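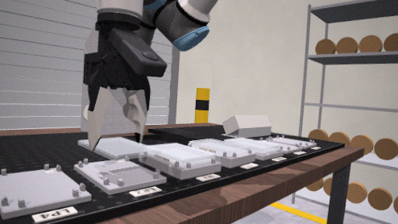

Rendering: robot arm with open two-finger gripper over a long workbench.

Lasta: temporary homes for pets of hospital patients
Progress report to the Onishi Fund
Submitted by Karlijn Dekker, Talley, 2024-02-09

Dear Ms. Arthur,

With this report I inform you about the work of Lasta since our last letter of July. I follow the order of headings that you gave us, except that I put the money before the plans, as the plans depend on it.

Placements

In the period of this report we placed 20 animals in host homes. Most of them were cats, followed by dogs, and there was also one pair of elderly rabbits that had to stay together. All placements were for owners who were admitted to the hospital in Talley or to the rehabilitation clinic in Skestness, and who had no family or neighbor able to take the animal.

The usual request still comes late. A social worker calls us when the patient is already in bed and the cat is already alone in the apartment. In our application we wrote that we wanted to receive the request before the admission whenever the admission is planned. With the clinic in Skestness this works now quite well, and the question about pets stands on their intake form. With the hospital in Talley it does not work yet. They agreed to the question in principle, but their forms are changed only once a year and we missed the date. Ineke Van den Broek has asked for a place on the agenda of the next round and she has received a friendly answer, but not a promise.

Two placements did not go as we hoped. A young shepherd mix could not be left alone in his host home, also not for a short time, and the host has a job outside the house. We moved him to another home after a few nights. The second case was a cat who did not eat. The veterinarian found a problem with the teeth that the owner did not know of. The cat was treated and went home together with the owner, but the bill was higher than our limit for one animal, and I come back to this under Money.

We had also one owner who could not return to her own home and moved to a care residence where dogs are not allowed. The host family has asked to keep the dog, and the owner agreed. They visit her with the dog in the garden of the residence. I mention it separately since our agreement with you speaks only about temporary care. Evelien Postma wrote a short transfer form for this situation, and we would like your opinion on it before we use it again.

Host homes

Finding homes for cats is not difficult. Finding homes for large dogs is, above all in the center of Talley, where many rental contracts forbid them. We have therefore looked more to the villages on the Skestness side. The distance makes the first meeting harder to arrange, but the houses have gardens and the people there are more often at home during the day.

Every new host gets a home visit from Nele Jacobs. She looks at fences, balconies, other animals in the house and the place where the animal will sleep. She has changed her checklist after the summer: windows that open by tilting are now a separate point, and so are house plants. Lilies must be out of the house before a cat comes in. Some hosts found this exaggerated, but all of them followed it.

We also changed the handover paper. The old one asked the owner for "habits of the animal" and left an empty box, and most people wrote "very sweet" in it. The new paper asks precise questions: what food and at what time, where the cat hides, whether the dog is afraid of bicycles, which word is used for going outside. The hosts say that this helps them much more — especially the last question.

Contact with owners

Hosts send a message and a photo to the owner at least every week. For owners without a smartphone, Nele prints the photos and the ward receives them by mail. One envelope was lost for a long time inside the hospital, and the patient believed that something bad had happened to her cat. We now call the ward on the day when we send the envelope.

Money

Of the veterinary budget for this period, $960, we have spent $800. The largest part went to the dental treatment of the cat mentioned above. The rest was for vaccinations that were out of date and for flea treatment. The owner of the cat has offered to pay back a part in small amounts. We accepted this, and we will book it under the same budget line when it arrives.

Your fund asked us in July if a fixed limit for one animal is useful. Our answer is now yes, but with an exception when the veterinarian writes that waiting would cause pain. At this moment the decision is made by Ineke alone, on the phone, and she would prefer a written rule. A proposal is attached.

The costs for transport are lower than planned, mainly thanks to hosts who drive themselves and do not ask for a refund. We do not want to count on this for the next year. We ask for your permission to leave the transport budget as it is and to carry the remaining part over. The receipts are with Evelien, and she can send copies when you wish.

Plans until the next report

The question on the hospital form in Talley has the first priority. Next to this we want to hold one evening for hosts at which a dog trainer speaks about separation and barking. The trainer has agreed, but we still need a room where dogs may enter.

We are also thinking about birds. Until now we had to refuse them, as none of our hosts has experience with parrots, and a parrot who is placed wrongly suffers a lot. A bird club in Skestness has offered to talk with us. I will write to you when there is something concrete.

Please send your remarks on the transfer form and on the rule for veterinary costs to me, with a copy to Evelien Postma.

With kind regards,
Karlijn Dekker
Lasta

Attached: transfer form (draft), rule for veterinary costs (draft), new handover paper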